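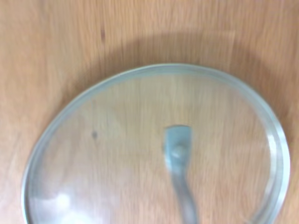
Laketti publishes house rules for kitchen robots

Laketti, the kitchen automation workshop in Flolham, has finally put its house rules for household robots out where everyone can read them, and a friendly, readable set they are. The guide runs to 59 pages and grew out of 216 practice sessions with everyday cookware — pots, pans, glass lids and all the other things that most of us pick up without a second thought.

Glass gets a chapter of its own. Arms should slow down before touching it, lift lids by the handle and never by the rim, and stop for a person to check if the grip slips even a little. Operators are also asked to write down every chip or crack, however small, before the next session starts.

The guide is free to download, and Laketti would love to hear comments from other workshops through the end of May.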